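# Wrist camera marker detection vs. joint angle error – which number do I report?

**lurnex_bench** – posted Wednesday, April 11, 2018

I'm writing up a small method for estimating the angle of a passive arm segment from one fiducial marker, using only the wrist camera. The test piece is a white molded part with an arm segment on the front, and the marker is stuck on the segment. The gripper moves in close, we grab a still, detect the tag and solve for the angle.

Over 327 stills the tag is detected nearly every time, but the angle estimate jumps between two values when the tag is almost square to the camera. The median error looks fine. The mean looks terrible. A typical close view:
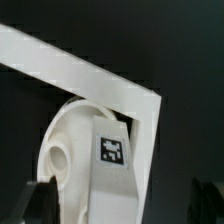 *Close view from the wrist camera, marker on the arm segment, gripper fingers at the lower corners.*

My reviewer at Ridgeway wants a single accuracy number. Do I report the median and move on, or do I have to fix the jumping first? Exposure is fixed and the intrinsics were calibrated with 200 board images, so I don't think it's the calibration.

---

**cerngate77**

That's the planar pose ambiguity. With one small square tag seen nearly head-on, two poses fit the four corners almost equally well, and corner noise decides which one the solver gives you. More calibration images won't change it.

What worked for us on the Vorkham rig:

- Ask the solver for both solutions and keep both reprojection errors.
- If the ratio between them is close to 1, mark the still as ambiguous.
- Your segment turns on one axis, so throw out any pose that doesn't fit that axis. This fixed most of ours.

For the paper, report the median, the 95th percentile and the share of ambiguous stills. A median alone hides the failure you're describing. Also check for compression – blocky video will move the corners. Save lossless if the camera allows it.

---

**pk_300**

just use a bigger tag

---

**tagalong**

A bigger tag helps with noise, but the ambiguity is still there head-on. Tilting the wrist before taking the still did more for us. We ran 4,000 stills in June with the camera tilted and the flips were rare enough to list one by one in the appendix. Agree with cerngate77 about giving the percentile.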